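Rondia Mesh Extender: Frequently Asked Questions

Last updated 2/12/21

What does the Rondia extender do?
It receives the signal from your existing router and repeats it on the 2.4 GHz and 5 GHz bands. It does not replace the router or the modem, and it does not raise the speed you buy from your internet provider.

Which routers does it work with?
Any router that broadcasts a standard 2.4 GHz or 5 GHz network with WPA2 security. Routers set to WEP are not supported. If your router runs Cilleo firmware, turn off "Client Isolation" before pairing.

Where should I place it?
Halfway between the router and the area with weak coverage. Open-air range is up to 200 feet. Brick, tile and metal shelving reduce this. Do not place the unit inside a cabinet or behind a television.

How do I pair it?
Plug in the extender and wait for the power light to stay on. Press the WPS button on the router, then press the Link button on the extender within two minutes. A steady green light means the link is good. Amber means the link works but the signal is weak; move the unit closer to the router.

My router has no WPS button. What now?
Connect a phone or laptop to the network named Rondia_Setup and open the setup page printed on the bottom of the unit. Select your network, enter its password and press Save. The extender restarts once.

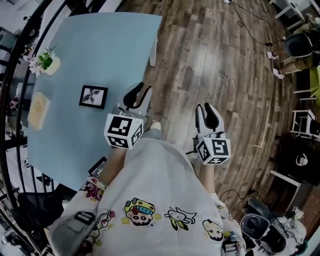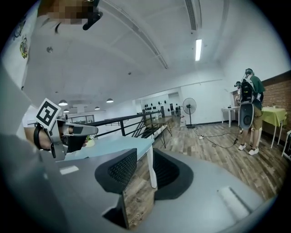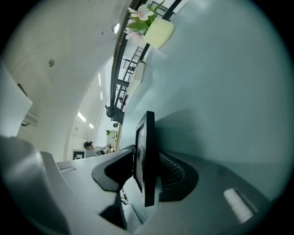
Hand-held grippers, three views

Does the extender use the same network name as my router?
By default it copies the router name and password. To use a separate name, open Wireless > Names and clear the "Match router" box. Devices will then have to be switched by hand when you move between rooms.

How many devices can connect?
The limit is 50 across both bands. Wired devices on the Ethernet port are not included in that number.

Why is my speed lower through the extender?
When one band carries both the link to the router and the traffic to your device, the available rate is shared. Use 5 GHz for the link and 2.4 GHz for devices, or connect the extender to the router by cable and select Access Point mode.

What does error 305 mean?
The extender found the router but was refused an address. Check that DHCP is on and that the address pool is not full, then restart the router first and the extender second.

How do I reset the unit?
Hold the recessed Reset button for 12 seconds with the power on. All lights go out and the unit returns to factory settings. Firmware updates are kept.

Who do I contact about a return?
Units bought from Alvarado are returned through the store. For direct orders, write to Gladys Henao in Returns and include the serial number. Technical questions go to Rizwan Ghumman in Support.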